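### 3.2 Materials and the cutting table

We went back and forth for a good while over what the children should cut, and it was Gifty Wumbei who finally persuaded the rest of us that large, plain shapes would tell us more than the fussy little flowers and stars we had started with. A big triangle looks like such an easy thing - three sides, three corners - and yet a long straight edge asks a great deal of a young hand. For the main sessions we prepared 200 sheets in bright, solid colors and let each child work on 2 of them, at whatever pace felt comfortable.

The tables were kept clear and plain, so that a finished piece could be laid down and looked at properly. We did not trim or tidy anything afterward. A ragged side stayed ragged, and we grew rather fond of those sides as the weeks went by, as they seemed to us to hold more of the maker than the smooth ones did.

Scoring followed the Nondetti edge scale, which runs from zero to 20 and is read along each side separately. Both authors scored every piece, and where we disagreed we sat down together with the shape between us and talked it through. 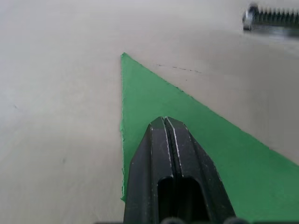
Agyeman, 2026-02-23

**Figure 2.** Large green triangle on a pale surface, with an uneven left edge.

The left edge in Figure 2 is a nice one to learn on. It runs nearly straight, and the unevenness is small enough that a hurried reader might pass right over it. Gifty Aidoo asks new scorers to follow such an edge slowly from the point downward before they write any number at all, and we have kept that habit.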